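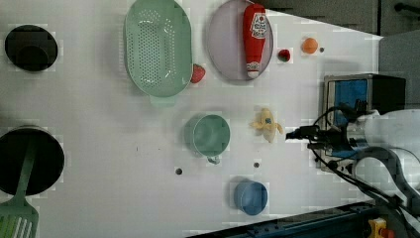 Does a strawberry live with the fruit or with whatever it was last cooked in, somebody asked at the March sorting session, and could we please settle it before the labels were printed. We couldn't. The labels were printed anyway, and they say FOOD.

Tallora Play Kitchen Library
Progress report 3 to the Gurkero Small Grants Fund
May 11, 2020

Summary

Your grant pays for a lending library of pretend kitchens, run out of our back room in Skedley. Families and home daycares borrow a kit, cook nothing in it for a few weeks, and bring it back. Since the last report we have made 258 loans, finished the re-sorting we promised you, and stopped lending altogether in the middle of March along with everyone else in town. The first two of those went better than expected. The last one is covered under Closure.

What we said we would do

In the application we described our stock as "varied." Your reviewer asked what that meant, and it meant we had accepted every donation since we opened. We had full-size pots next to toy carrots and plates from what looked like every dinner service ever sold in the county. The plan for this period was to take everything out, wash it, decide what makes a usable kit, and stop lending out boxes that were mostly lids.

The sort

We laid things out on white tabletops and built each kit in the open before it went into a box. It sounds like an odd thing to report to a funder, but it was the biggest improvement of the period. In a box, a kit always looks full. Spread out, you can see that a child has been given a colander, a mug and a plate, and nothing whatever to stir with. Spatulas had been our great shortage without our knowing it. They leave in one kit and return in another, or they go to the sandbox for good.

The rule we ended up with is that every kit needs something to cook in, something to stir with, something to drain with, something to drink from and a plate to put the result on. After that comes the food, and the food was where the arguments were.

One camp wanted meals. If there is a plate, there should be a dinner, with a vegetable. The other camp pointed out that the children have never once made a dinner. They make strawberry and banana in a black pot, served with ketchup, and they are very firm about it. We kept a sheet by the returns desk through the winter asking families what got played with most. Fruit came first by a distance. The plastic broccoli was mentioned by one household, who asked whether we wanted it back.

So the kits now lean heavily on fruit. A red strawberry goes in each, with an orange or something close enough to an orange, and a banana where we have one. Bananas are the item we are asked for most.

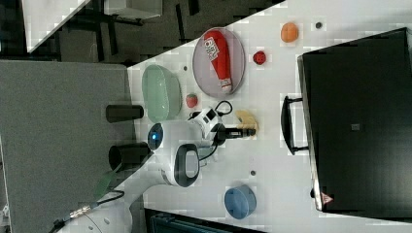 They are also the item most likely to be somewhere else when the kit comes home, and we would like to record our thanks to the Skedley families who have posted them through our door in envelopes, sometimes months later and without a note.

Color

You asked in your comments on report 2 whether we would be moving to matching sets. We looked into it. Mint green has more or less chosen itself, and where we could put green things together we did. Past that we gave up. The black pots are the ones children go for, and nobody under six has complained to us about the plates.

Real things and toy things

This came up more than we expected. Several kits mix ordinary kitchenware with toy food, and a few parents wondered whether everything should be child-sized. We tried it both ways. A big pot is harder to carry, which slows people down, and it has room for the whole fruit bowl at once. Small cups are better for small hands and also easier to lose under a couch. Both sorts are staying. We took out anything chipped, anything glass, and an egg slicer that had been in circulation longer than any of us wants to think about.

Spending

We spent $1,447 of your grant in this period. The largest part went to storage boxes from Stetsiuk, in the medium size, with lids that close. The previous boxes had lids that closed in theory. The rest went on replacement utensils, toy food, dish soap in a quantity that raised an eyebrow at the store, and the labels mentioned above. We are inside the budget on every line except labels, which had to be done over. The first batch said KITHCEN. They have been used up as scrap, and the difference came out of our own funds. Receipts are attached in the order we found them, which we accept is not the order they were issued.

Closure

Lending stopped in the middle of March. Most of the kits were out at the time, and we told the families to hang on to them. There are worse things to be shut in with than a toy kitchen, though one father reported by email that he has now been served the same strawberry at every meal for a month and would welcome some news about the reopening. We have waived late fees. In fairness we had collected very few before, and one of those was paid in buttons.

Kits that were on our shelves have been washed again and are sitting closed. We would like to begin doorstep pickup once the county allows it, with returned kits washed and left to stand before they go out again. This will cut the number of loans sharply. We'd sooner tell you so now than explain it in report 4.

Problems

Two kits have not come back from before the closure, and we doubt they will. Both borrowers moved away. We have written them off and are treating them as outreach.

Washing takes much longer than we allowed for. A colander holds on to play dough in every one of its holes, and there is no dignified way to get it out. We use a toothpick. If the fund has another grantee with a better method, we would be grateful for an introduction.

The inventory list still doesn't match the shelves. It is closer than it was. The remaining gap is mostly cups, which some of us record as cups, some as mugs and one of us as tubs.

Next period

We plan to put a picture card in the lid of every box showing what should be in it, so that returns can be checked by someone who can't read yet. In our experience they are the strictest checkers. We also want to buy more spatulas, and to write down the washing routine, toothpick included, for whoever takes the next shift.

We are not asking for additional money. We are asking to carry the unspent part of this year's grant past the summer, given that there is nothing to spend it on while the door is shut. The form for this is attached. Section C asks for the expected date of reopening, and we have left it blank.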